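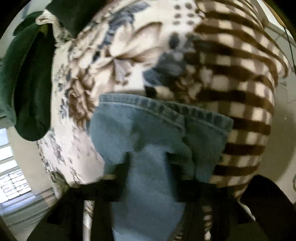

2022-08-29

I've been putting off writing about the laundry gripper because I'm still not sure it deserves a post. Misaki Tanabe talked me into the build back when the Sugawara plans were going around our workshop in Pleddale, and I said then what I say now: folding clothes is a job I can already do with two hands and the radio on.

Anyway, it's built. Two fingers, a handle, a simple linkage. The idea is that you do the chore yourself with the hand-held version, over and over, and later an arm is supposed to learn from your recordings. The plans say 64 runs will get you started. Ludmila Ševčík, who has more patience with software than I do, thinks 256 is closer to the truth, and the one person on the Woltum mailing list who claims decent results did 1,000. Of jeans. I like jeans fine, but come on.

Denim was my choice, so I can't complain too much. T-shirts slide around and towels are too easy to be worth bragging about. Jeans have thick seams and pockets, and a finger that closes nicely on one layer may do something else entirely when it meets a waistband.
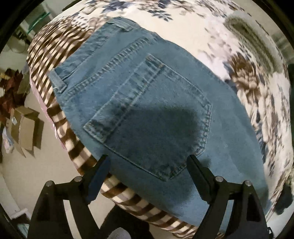 My main gripe is with the fingertips. The plans treat them as an afterthought, one paragraph and a parts list, and yet they're what I've spent most of my evenings on. Too stiff and they push the cloth away. Too soft and they bend before they pinch anything. I'm on my eighth pair (yes, 8, I kept the bad ones in a jar) and I'd call them passable.

The pivots also worked themselves slack on me twice. Thread locker helped. The Almont kit people say theirs don't do that, but they also want you to buy the kit.

Misaki wants to bolt it onto an arm in September. I've said I'll help carry things. I'd want to see it fold one pair, start to finish, with no one standing by to straighten a leg, before I spend another cent on it.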